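Home Products Cells Spare Parts Service Contact

Priser Twin Bench Cell, model 2942: setup and care

March. By Kyu-ri Byun

The Priser 2942 is a closed bench cell with two small arms which work from opposite sides on one shared tabletop. It is made for light handling of tubes, caps, pens and similar small goods. We deliver it assembled, with the arms already fixed to the front rail, so the customer needs only a strong table, one power outlet and a free afternoon.

First setup

Put the cell on a level surface and leave 200 mm free at the back. Open the front panel and remove the transport ties from both elbows. Do not turn the arms by hand before the ties are off. After power on, each joint searches its home position, left arm first. A green light on the motor housing means that the joint is ready. If one light stays dark, switch off, push the plug of that joint until it clicks, and start again.

Then load the Lurkutar program from the supplied stick and run the meeting test. In this test the two grippers come slowly together over the table with one small tube. The fingertips should be at equal height. When you see a difference, loosen the screws of the mounting plate a half turn, correct, and tighten again crosswise.

Camera modules

Every gripper has its own camera module on a bracket above it. Please check the following at each cleaning:
The lens is free of fingerprints.
The cable makes a wide bend down to the wrist and does not rub.
The bracket screws hold firmly.

After you moved a camera, also a little, the calibration must be repeated. It takes 5 minutes.

Regular care

Every 300 working hours, wipe the fingers with a dry cloth and look at the cable clips on the long links. A missing clip lets the cable hang in the elbow, and this is the most frequent repair we receive. New clips are in the Rastwood spare bag, which comes with each cell. Grease is not necessary at any joint. The wiring at the front corners should be cleaned only with a soft brush and with the power off. 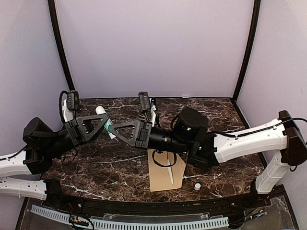 Elibariki Wanyama
Service engineer, Priser

Elibariki answers technical questions for the 2942 and its older sister model, the Srivastava. Please write to him the serial number and which arm is concerned, left or right as seen from the front.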